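Lit Lemby – notice de montage et de mise en service
Section 13. Habillage du lit et réglage du bandeau lumineux 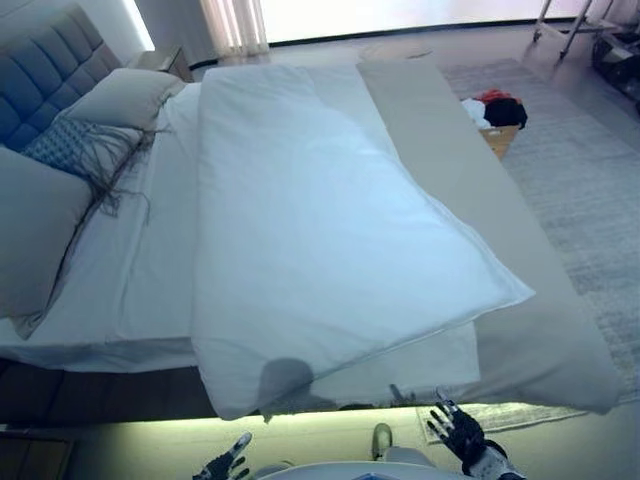

La tête de lit capitonnée se nettoie à sec, brosse souple uniquement. Les vendeurs de Skikmont parlent de tissu « sans entretien » ; nous n'irions pas jusque-là, les creux entre les panneaux retiennent la poussière. Les coussins s'appuient contre elle en couches, le modèle à longues franges sombres devant l'oreiller gris clair. Quant au plaid gris-beige, posé à plat le long du lit, il descend par-dessus le bord au pied.

1. Tendez le drap-housse en commençant par les angles côté tête.
2. Posez la couette (réf. Huet 1421) et laissez-la retomber au pied.
3. Étendez le plaid sans le border.
4. Placez les oreillers, puis le coussin à franges. Peignez les franges à la main.
5. Allumez le bandeau LED sous le sommier et vérifiez que rien ne pend devant.

Remarque : l'étiquette du coussin annonce un lavage à 60 °C. Nous restons prudents – une frange emmêlée ne se rattrape guère. Préférez l'eau froide, dans un filet.

Attention : ne glissez ni boîte ni linge contre le bandeau. Le minuteur Nurnstead, en option, est censé l'éteindre seul ; essayez-le un soir avant de vous y fier.

Si le bandeau clignote, débranchez-le et reportez-vous à la section Dépannage.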